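4.2 Sleeve length and forearm skin complaints

Figure 2. Hand-held tools, one held with the forearm bare.

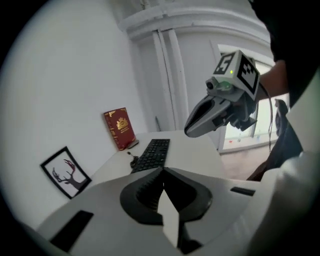 Sleeve length was the one item of clothing that people at all three sites chose for themselves. Shoes, trousers and eye protection were set by the employer. Shirts were supplied in long and short sleeves, and staff could take either from the store at the start of a shift. This makes sleeves a useful place to look at how comfort and skin protection are traded off over a working day.

We had 133 completed diaries to work with, from the Tarnari, Ridlow and Esquivel sites. Each diary ran for 15 working days in April and asked for sleeve length at the start, middle and end of the shift, any itching, redness or dryness between the wrist and the elbow, and how often the arms were washed. Sleeves were coded as down, rolled or short. Skin showing anywhere on the forearm above the wrist (as in Figure 2) was coded as uncovered, whether the shirt was short or had been rolled. A watch or wristband was ignored for coding.

Most people did not stay with one choice. Sleeves that were down at the start of the shift were often rolled by the middle of it, and few were rolled down again before going home. The pattern was strongest at Ridlow, where the afternoon shift works beside a west-facing wall and the building has no cooling. At Esquivel, where the floor is kept cooler, sleeves mostly stayed as they were. Several diary keepers wrote that a rolled cuff was worse than either a long or a short sleeve. It held dust in the fold and rubbed at the inside of the elbow.

The diary entries bear this out to some extent. Redness at the elbow crease was reported more by people who rolled their sleeves than by those who wore short ones. Dryness on the outer forearm followed washing more closely than it followed clothing. People who washed to the elbow at every break reported dry skin whatever they wore, and those who used the Panero barrier cream supplied at Tarnari reported it too. We did not test the cream and make no claim about it either way.

Two coders, Murray Beaulieu and Dulce Palacios, read the free-text entries separately. They disagreed on 40 entries, nearly all of which used the word "sore" without saying whether the skin or the muscle was meant. These were left out of the skin totals and kept in a separate file. A stricter diary would have asked the question in two parts, and we have changed the form for the next round.

Laundering may also matter. Shirts at Esquivel are washed by an outside contractor and those at the other two sites are taken home, so the detergent varied from one household to the next. We asked about brand but not about rinsing. The answers were too scattered to group, and detergent is left out of the models in Section 4.3.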